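Search this encyclopedia Go

Clurnano Open Day

The Clurnano Open Day is a yearly public demonstration of robot handling held each November at the Clurnano workshop in Aubert. It began as an evening for local students and has grown into one of the liveliest small robotics events in the region, with 209 visitors at the most recent edition. Entry is free, and the doors open at 10 a.m.

Program

The day is built around 48 short demonstrations spread over 8 stations. Most are run in simulation on large screens, so visitors can follow a task from the robot's own point of view. The favorite by far is the close approach station, where the arm works right up against a large object and the wrist view has very little to go on — a wonderful way to learn how hard it is to judge distance without landmarks.

The two-finger gripper is shown wide open in front of a plain dark surface, with a narrow strip of lighter surroundings to the right.
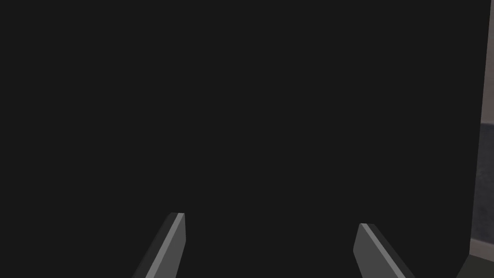
Pliltotier software

All stations run on Pliltotier, a simulator written at the workshop. Version 7 added a replay mode, and guests can now slow a run down and step through it at their own pace. Children seem to take to it faster than their parents!

Dralent session

The afternoon closes with the Dralent session, an open hour in which visitors suggest tasks and the staff try to set them up on the spot — often with very messy and very entertaining results.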